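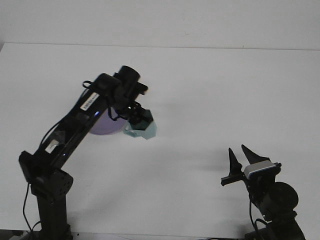 Dual arm handover: left one lets go early, and only sometimes

pomarebench
Right, I've got a lovely puzzle for you all! I've been building a two-arm handover on the bench since June and it's been the most fun I've had in years, but it has developed a fault I can't pin down. The left arm picks something up, carries it over, the right arm comes in and takes hold, the left lets go. Except every so often the left opens before the right has closed, and the piece drops on the table. In the shot the left has the teal faceted piece up in its gripper and the right is sitting low in the corner with its fingers open, so that's the bit just before the trouble starts. I left it cycling and got 967 attempts with 23 early releases. No error in the log, no stall, nothing. The controller thinks every one of them went perfectly — it even adds them to the success total, bless it.

Gukix
Ooh, good one. First thing I'd look at is the cable along the left arm. If that's flexing every time the arm swings across you can get a half-second dropout on the gripper line, and a lot of cheap gripper boards go to open when they lose the signal. Ask me how I know (one cracked mug, one very cross partner).

etincombe_dave
Disagree, sorry. A dropout would normally show up as a missed packet. He says the log is clean. My money is on the "have I got it" check on the right hand. How are you deciding that it's gripped?

pomarebench
Motor current on the right gripper! Over the threshold for 48 milliseconds means it's holding. It worked beautifully with foam blocks, which is why I trusted it.

etincombe_dave
Then there you go. The fingers push against something hard and slippery, current spikes, the code says "got it", and they haven't closed round anything yet. Foam gives a bit so you never saw it.

Gukix
Could be both, mind. I still wouldn't rule out the cable till he's wiggled it.

Jarrah Ruawai
Can I be the boring one? Forget which of you is right for a minute. What does the gripper do if you pull the plug on it? If it opens, that wants sorting before anything else, whatever the cause of this fault is. A small thing falling on a table is nothing. The same code with a heavier load and your hand underneath is a trip to A&E. I spent a long time on packing lines at Dutach and the rule was that you never went under a held load, full stop, even with the guards on.

pomarebench
Not boring at all, I hadn't even tried it! Just did. Pulled the gripper power on the left and it goes floppy and drops whatever it's holding. So that's a second problem I didn't know I had, thank you (I think).

Gukix
Hah. Told you it'd be worth wiggling something.

etincombe_dave
That's pulling the plug, it isn't wiggling the cable!

Jarrah Ruawai
For the power loss, look at fingers that are sprung closed, so the motor works to open them. You lose a bit of speed. And keep your hands out from between the two arms while it's running, please, especially with that right gripper. Those fingers come to proper points.

pomarebench
They do, and I've got the scratch to prove it. Hands stay out from now on. I've moved the stop button to the front edge of the bench as well, as I was having to lean past the left arm to reach it. Daft.

Update, same evening. I tried both theories. Wiggled the cable like mad for ten minutes with a piece held, no release, no missed packets. Then I changed the check so the right hand needs the current AND the finger position to settle before the left is allowed to open. 1,615 cycles, two early releases. Massive improvement, I was dancing round the shed!

etincombe_dave
Brilliant. But two isn't none.

Gukix
And two is about what I'd expect from a dodgy crimp, just saying. Ten minutes by hand doesn't prove much. Swap the cable and run it overnight.

Jarrah Ruawai
Not overnight unless you're in the room with it. You've got an arm that drops things when the power goes and a fault you haven't found.

pomarebench
Agreed, no overnight run. I've ordered a new cable and some springs, and I'm going to log the finger position on both hands so I can see which one moves first on the next drop. Will post the traces when I've got them — Dave, if it's the cable after all you owe Gukix a mug.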